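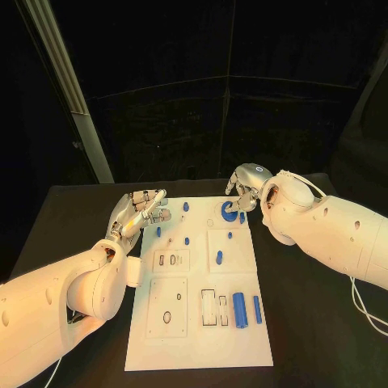 Evelien wanted to know why knobs are round. She wrote in and asked, and said her brother reckons it's just because they look nice. Good question Evelien! Your brother is a bit right. But mostly no.

OK so. Knobs and pegs. Quick one this month.

A knob is a thing you turn. A peg is a thing you pull out or push in. Both have to fit fingers, but they ask your fingers to do diffrent jobs.

Try this. Find a round knob somewhere at home (ask first if it's the stove!!). Put your hand on it and stop before you turn. Look where your fingers went. Curled over the edge probably, with your thumb pressing on the side. Now turn it. Your fingers push one way around the rim and your thumb pushes along with them.

Round means you can grab it from anywhere. No wrong side. Top, left, upside down, still works. A square one has corners, and after a bit of a turn the corners dig in. Ouch.

Big knob or small knob?

Big is easier. The further your fingers are from the middle, the less hard you have to push. Same as a door, push near the handle and it swings, push near the hinges and ugh. Jar lids are really just giant knobs if you think about it.

Now pegs. Small, skinny, and you need a pinch. Thumb on one side, pointer finger on the other. Squeeze, lift. Babies can't do this for ages, they grab with the whole hand like a mitten.

Make your own board

You need:
- a flat piece of thick white cardboard
- a jar lid (blue if you've got one, any colour is fine)
- a short bit of dowel for the peg
- a split pin
- a grown-up for the holes

Get the grown-up to poke one hole in the lid and one in the cardboard. Split pin through both, bend the legs flat at the back. Theres your knob. Then a second hole, a bit wider then your dowel, that's for the peg.

Set a timer for 60 seconds. Peg out, turn the knob all the way round, peg back in. How many goes? Now try with your other hand. Now with mittens on! Much harder, your fingertips can't feel the edge.

Kristof at Clesgate library got his favourite colour paint on his and now it sticks. Let it dry first Kristof.

Next month: zippers.

874 shares
60 comments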